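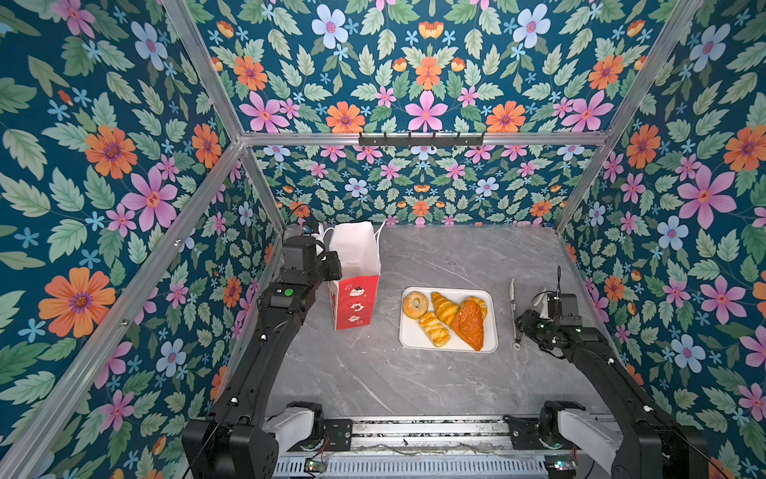

Getting a family formals list out of a couple is the part of wedding photography I used to dread the most, and now it's the part I could do half asleep. Formals are the posed group shots right after the ceremony, when everyone is hungry and somebody's uncle has already wandered off to the bar. If you've never shot them before, think about pastries for a second. Five pastries on a tray, a pair of tongs and a paper bag standing by — you'd never grab at those in any old order and squash the bottom one, and you shouldn't do it with grandparents either. You need a plan before you touch anything!

So, step one. Ask for the list early. I email my couples in September for a spring wedding (I know, I know, but they forget and I have to ask again anyway). I ask for first names plus how each person is related, and I ask for it in groupings. "Mom's side" is no use to me at all when I'm standing on a lawn trying to yell for people.

Step two is trimming. My very first list came from a bride named Polyxeni Theodorakopoulos, and it had 40 groupings on it. Forty! I said sure, no problem, and we missed almost the whole cocktail hour. These days I tell couples that 7 groupings is comfortable and anything beyond that comes out of their portrait time. They get very decisive after that.
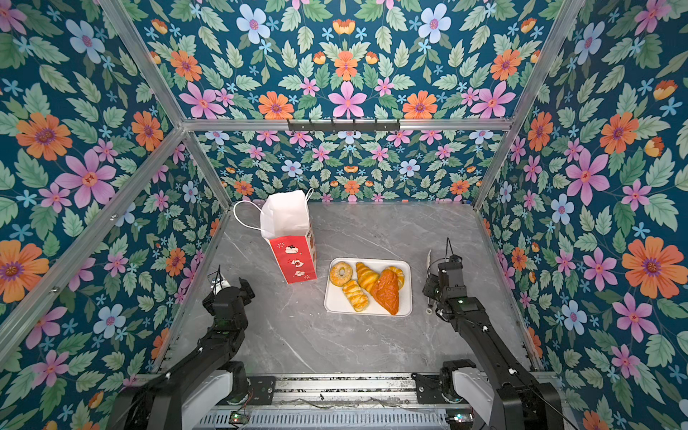 How long should each grouping take?

Plan on four minutes for the big ones and two for the small ones. That covers finding people, lining them up, fixing a collar or a crooked boutonniere and taking enough frames that you have one with all the eyes open.

Step three, put the list in order. Start with the largest group and peel people off as you go, so the cousins get released first and your couple just stays put in the middle. The one exception I make is for very old relatives and very small kids. They go first, every time, and I bring a chair out for anyone who might want it.

Step four, find yourself a caller. You want a person who knows both families by face and has a good loud voice. At a wedding I shot at Trakach the caller was the groom's brother-in-law, Gholamreza Azimi, and he had the next group lined up before I'd even checked the back of my camera. I wanted to take him home with me. Give your caller a printed copy of the list and a pen for crossing things off, and keep a second copy in your own pocket.

Last thing — pick your spot before the ceremony starts. Open shade, plain background, enough width for the biggest group, and close to where the guests will walk out. If it rains, you'll want an indoor spot too, so go look at that one while you're there and turn the lights on.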